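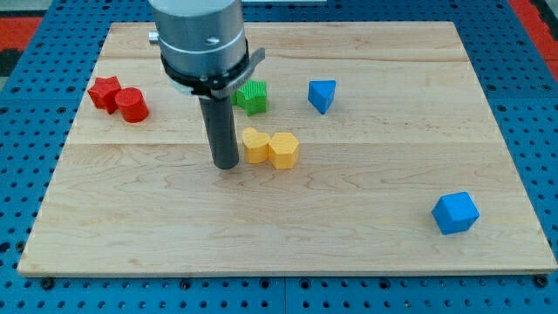 Jutville, Sun 10 May

Ticket 326
Subject: Tool height and start layout, block-pushing bench, Jutville
Product: Wolenon arm controller
Raised by: Jutville bench team
Handled by: Aldana Mansilla, Bench Practice Office, Plomden
Category: Rules and good practice
Priority: Normal
Status: Closed, with one item carried over

Summary of the request

The Jutville bench team asks for a ruling on two points in the Bench Practice Code, as revised in February. The first concerns the height at which the rod tool may travel above the board, following a change of board. The second concerns whether a run may begin when blocks are touching one another. The team reports that the controller stopped with a contact warning during the first morning of work after the change, and that two operators at the bench had then given different readings of the Code.

Equipment concerned

One arm fitted with the straight rod tool, held below the wrist by the black collar. One wooden board on the blue perforated table. The coloured block set, in use for pushing tasks only. No lifting is carried out at this bench and no gripping tool is fitted.

Entry 1 - Jutville bench team

The old board was taken off the table on account of wear and a new one was fastened in its place. The arm was not moved and the tool was not changed. We started from the saved settings. On the first pushing task the arm came down, travelled a short distance and stopped with the message "Contact force above limit". There was a faint line on the wood where the tip had passed. No block was damaged and no person was near the board.

We reset the controller and tried again with the same settings. The same message appeared. Work was then stopped and the bench was marked as not in use. Please advise whether the force limit may be raised for this board.

Entry 2 - Plomden

Thank you for stopping the bench. The force limit is not to be raised. It is a protective setting and may only be changed by this office, in writing, after a fresh assessment of the task.

Please send the following: the travel height shown on the Wolenon settings page; the name of the person who last taught the board height; and a note of whether the board was checked for level after it was fastened. Please also confirm that the second attempt was made with nobody reaching over the board. The Code asks that a stopped arm should not be restarted until the cause is known, and a reset followed by a second attempt does not meet that requirement.

Entry 3 - Jutville bench team

The point about the second attempt is accepted. Nobody was reaching over the board.

The saved board height was taught on the old board and had not been taught again. Our reading was that section 5 applied to a change of tool or a change of arm position, and neither had taken place. The board had been pressed down by hand and felt firm. It was not checked for level.

Entry 4 - Plomden

The text of section 5 is set out for reference:

"The height of the work surface shall be taught again whenever the arm, the tool or the surface has been moved, removed or replaced. The earlier value shall be deleted before the new value is saved."

The board is the surface for the purposes of this section. The perforated table beneath it is the support. We understand how the two were confused, as an earlier edition used the word "table" for both, and some benches may still have the earlier edition on the wall. Please remove it if so.

Steps to be carried out, in this order:

Switch the arm to slow manual mode.
Clear all blocks from the board.
Check both front fasteners, and the level of the board from left to right and from front to back.
Delete the saved board height.
Bring the tip down over plain wood, away from the seams between the planks, and teach the new height.
Repeat the reading near each corner. Save the highest of the readings.
Set the travel height and carry out one full pass with no blocks on the board.

A second person is to be present for the teaching step, with the stop button in hand.

Entry 5 - Jutville bench team

Completed as instructed. The front left fastener took a further half turn. The front right fastener was already tight. The readings were not the same at every corner, the highest being at the back of the board, and this value was saved. The empty pass was completed with no warning and no new mark on the wood.

We now wish to raise the second point. The operator laid out the blocks for the next task and a colleague objected that the layout was not permitted. The yellow heart and the yellow hexagon were side by side and touching. The red star and the red cylinder were very close together. The colleague's view was that every block must stand clear of every other block before the arm may be started. The operator's view was that the task could not be set at all on those terms, as it asks for one yellow block to be parted from the other.

Entry 6 - Plomden

Both views have some support in the text, and the wording should have been clearer.

Section 8 says that blocks "shall be placed so that each can be reached by the tool without the arm or wrist touching another block". It does not say that blocks must stand apart. Contact between blocks at the start is therefore allowed, on condition that it is part of the task and is entered on the run sheet before the arm is started. Contact that has come about by chance is to be corrected by hand, with the arm stopped.

Applied to your layout, the position is as follows. The two yellow blocks may remain together if the run sheet names them as a touching pair. The red star and the red cylinder need a decision from the operator. They should be entered as a touching pair or else moved well apart, as a narrow gap is the least useful of the choices and will be recorded differently by different people. The blue cube, standing on its own in the open part of the board, raises no question. The blue triangular prism may stay where it is provided that it has been placed steadily and does not rock when the board is tapped.

Some care is asked for with the green star. When the rod is lowered close to a block, the collar and its tab can hide part of that block from an operator standing at the front. The operator should look from the side before giving the start command. If a side view is not possible, the tool is to be raised and moved away until the whole block can be seen.

Entry 7 - Jutville bench team

Noted with thanks. The star and the cylinder will be moved apart by hand. May the operator use the rod itself to separate them? It would save opening the guard.

Entry 8 - Plomden

No. Laying out is done by hand with the arm stopped, and the tool is used only for the task on the run sheet. We are aware that this takes longer. Correcting a layout with the tool is the most common cause of late entries on the run sheet, and such entries cannot be relied on afterwards.

Please confirm the resting position of the tool between runs as well. The Code allows the tip to wait above the board at travel height during a run. It does not allow this when the bench is unattended, even for a short time. The arm is then to be returned to its parked position and switched to hold.

Entry 9 - Jutville bench team

Confirmed. The parked position has been tested and is now the default at the end of each run sheet. The first task with blocks was completed today at reduced speed. No contact warning was shown. The faint line on the board from the earlier attempts is still there, and the team would prefer to keep the board in use.

Entry 10 - Plomden

The board may be kept in use if the mark cannot be felt with a fingertip. If it can be felt, please turn or replace the board, and in either case teach the height again under section 5.

The bench is released for normal speed.

Resolution

Cause: saved board height not renewed after the board was replaced.
Action taken: fastener tightened, level checked, height taught again, empty pass completed.
Ruling on start layout: touching blocks are allowed where the contact is part of the task and is entered on the run sheet beforehand.
Force limit: unchanged.

Carried over

The wording of section 8 will be put forward for amendment, with "touching pair" added to the list of terms. The Trujillo bench has asked a similar question about star-shaped blocks under ticket 259, and the two will be answered together. Until the amended text is issued, benches should follow entry 6 of this ticket.

Comments on the proposed wording should be sent to Aldana Mansilla at the Plomden office, quoting the ticket number.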